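March, early, before coffee

I have been thinking about placemats for longer than a grown person should. It started with the move. We unpacked the kitchen boxes last and found that, of everything we own, the tableware had come through without a chip, while the good lamp had been carried up 4 flights in order to be dropped on the fifth. So the plates get my full attention now. They have earned it.

Marina Margaritis came by last evening with a bottle of something and an opinion. She thinks a table should be laid even when the only thing coming to it is toast. I said that was a lot of laundry for toast. She said that was a lot of attitude for someone eating over the sink, and I had to let it stand, there being crumbs in the sink at the time.

Her placemat of choice is the dark gray kind with the stripes, lighter gray and white. I like it more than I let on. On a white table it gives the eye somewhere to land, and gray forgives coffee. What it does not forgive is flour. Mine at home is plain brown and forgives everything, like a tired aunt.
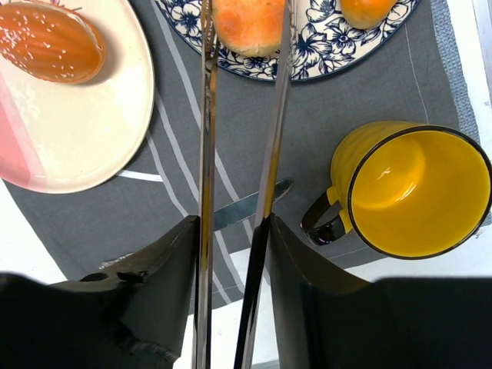 I have also come around to the plate, against my will. Pink and cream, on the same plate, split so that each color gets its own territory. When Marina first praised it I said it looked as if two plates had been in an accident. I take that back. Put against all that gray it is the one cheerful thing on the table, and there are mornings when I could say the same of the toast.

Then the question of which way the pink should go. There is apparently a school of thought. Marina says pink to the left. Rosario Fontana, consulted by phone at an hour when he was plainly frying something, said pink toward the guest, then asked who the guest was, then lost interest and told me about his onions. I wrote both answers on the back of the gas bill, which comes to 169 dollars this month, a figure I would rather have covered in onions.

The cats have views too, though they are not consistent. Wonton sits on any cloth within a minute of its being laid flat. Longo waits until there is food on it. Between them I get 2 clean meals a week.

Things I have promised myself, in ink, so that it counts:

1. Lay the mat straight. I have a way of putting it down at a slant and then turning my chair to match, until the whole meal is facing the bathroom.

2. Stop owning so much gray. The walls at the old place were gray, the couch was gray, and by February so was I. One gray thing per table is enough, and the mat has taken the spot.
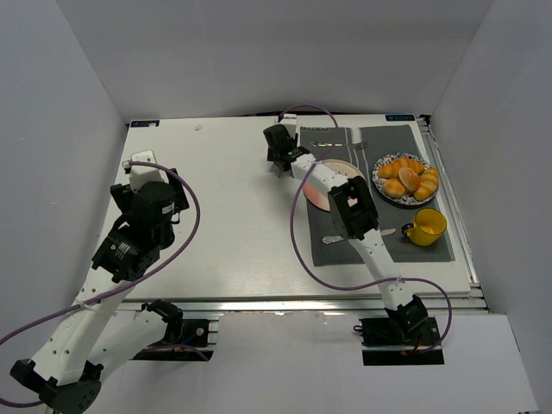
3. Buy a second plate. A single good plate is a museum. Goso, the shop by the bus stop, has a shelf of odd ones at the back and a bell on the door that makes everyone look up at you, so I have been putting it off.

4. Settle the cutlery matter, see below, if I can stay awake.

Later, same day, after lunch

The cutlery matter. I was raised to put the spoon on the right, beside the knife, like two strangers on a bench. Marina's way is the spoon across the top, above the plate, lying on its side with the bowl to the left. It looks like a spoon that has given up for the day. I tried it at lunch and reached for the right-hand side three times before finding it, but I will say the plate looked better with some room around it.

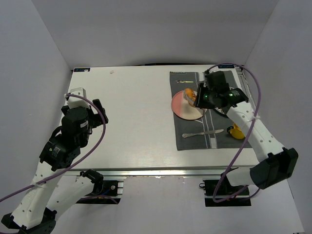
The knife I refuse to discuss with her. Hers ends up below the plate at a diagonal, and when I moved mine there I stuck my cuff in the butter on the way to it. Rosario says a knife goes wherever your hand dropped it last. He has eaten this way for decades and has most of his cuffs.

I did call Goso about the plates. They have one left in green and white, and the man asked me to spell my name and then wrote down someone else's. He read me the item number, 2412, as though I might want it for my records, so I have put it here. If it is still on hold tomorrow I will walk over and be looked at by the bell.

Also: Marina wants us all to rent the cabin at Skoston in summer. She has already asked whether there are placemats. I said I would bring the brown one. There was a pause, and then she said she had a spare. It is gray. Longo is asleep on the brown one as I write, so I may have to leave it with him.

Out of milk. Write to the landlord about the radiator.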